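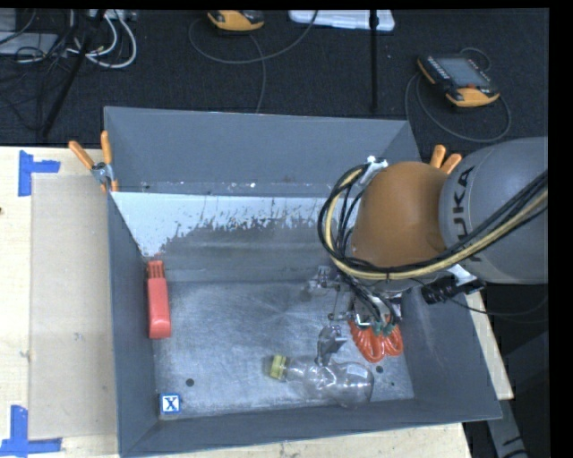
A gray bin on a wooden tabletop, with a red object lying against its left wall.

3/13/22

The travel and food series Gandis has picked up four nominations at this year's Gotatard Television Awards, including best lifestyle program and best photography in a factual series. The shortlist was published on the awards' website along with the nominees in 23 categories.

Gandis is made by Gedatar, a small production company that started out filming cooking segments for regional stations. The series visits one town per episode and follows a single dish from the farm or the boat to the table. Its second season ran to 18 half-hour episodes, the longest run the company has produced so far. Gedatar's earlier program, a baking show filmed in a church kitchen, was nominated once but did not win.

The nominated photography was for the episode "Salt Road," which was shot over two winters in a fishing village where most of the catch is still dried outdoors. The crew had to go back for a second visit after storms closed the harbor during the first. The episode drew the largest audience of the season and was repeated twice over the holidays. The other two nominations are for original music and for editing.

In a short statement, Gedatar thanked the home cooks, bakers and market sellers who appear in the series and said the nominations belonged to them as much as to the crew. The company added that many of the families in the second season had never been filmed before, and that several had asked for copies of the episodes to send to relatives overseas.

Winners are chosen by a jury of roughly 80 people working in television, who watch one full episode from each nominated program. Results in the craft categories will be read out at an afternoon session in April, with the main program awards following the same evening at the James Theater. The evening ceremony will be shown live — the afternoon session will be available online only. Tickets for the balcony go on sale through the theater box office later this month.

A third season of Gandis is already in production. Gedatar has not said which towns will be included, but the new episodes are expected to spend more time on bread and on street food, two subjects viewers have often asked for. A companion cookbook with recipes from the first two seasons is planned for the fall. Episodes from both seasons can be streamed on the program's website.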